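Clilturar: A Small Audio Delay Box for Live Video

Project report by Weronika Zalewska
Supervisor: Seija Ikonen

Why we built it

Anyone who has run sound for a student stream knows the problem: the picture goes through a scaler, comes out late, and the singer's lips trail behind the song. I wanted a box that holds the audio back by exactly the right amount, and I wanted to build it myself!

How it works

Clilturar takes two balanced inputs, samples them at 24 bits and writes them to a ring buffer. A rotary encoder moves the read point, so the delay can be set anywhere up to 252 milliseconds in steps of a single millisecond. The firmware (I called it Stirine) fades between the old and new read points, which got rid of a nasty click that had bugged me for weeks.

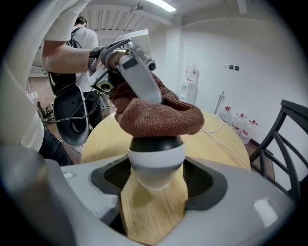

Testing

We ran the box on Friday at the Lavach hall, with a clap board in front of the camera and the recording checked field by field. Out of 16 takes, all but two landed within a single field. Both misses came right after I changed the delay, so I suspect the fade is a bit too long. Seeing the clap and the spike line up on the timeline was a great moment.

What comes next

A shorter fade, a proper metal case, and a word clock input if I can fit the connector. Seija also wants me to try the Softić converter board, which has a lower noise floor on paper.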